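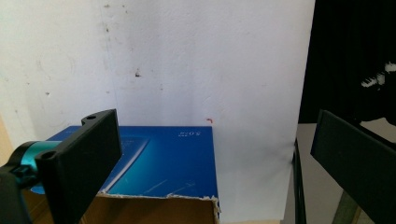
Repacking a bottle in its own box

By Ebony Sutcliffe | Apr 29, 2021
61 shares | 2 comments

I send a lot of bottles back and forth, so I hang on to the blue cardboard boxes. Open the top all the way first, then snap the cap shut – give it a good press!
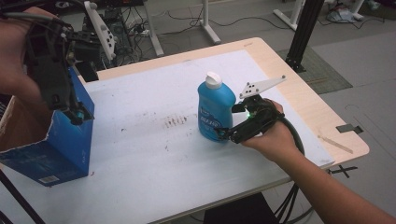 Calum Rutherford: Tape over the cap too. Mine leaked all the way to Crichton.

Good tip, I do that now. Next, lower the bottle in with the cap up and fill the gaps with crumpled paper.
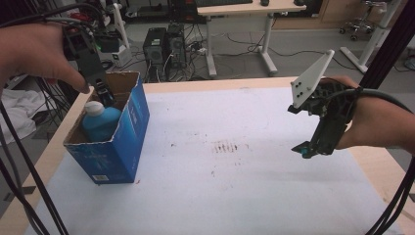
Melaniia Demchenko wrote that old socks work just as well, and I may try it in July.

We use cookies. Accept | Settings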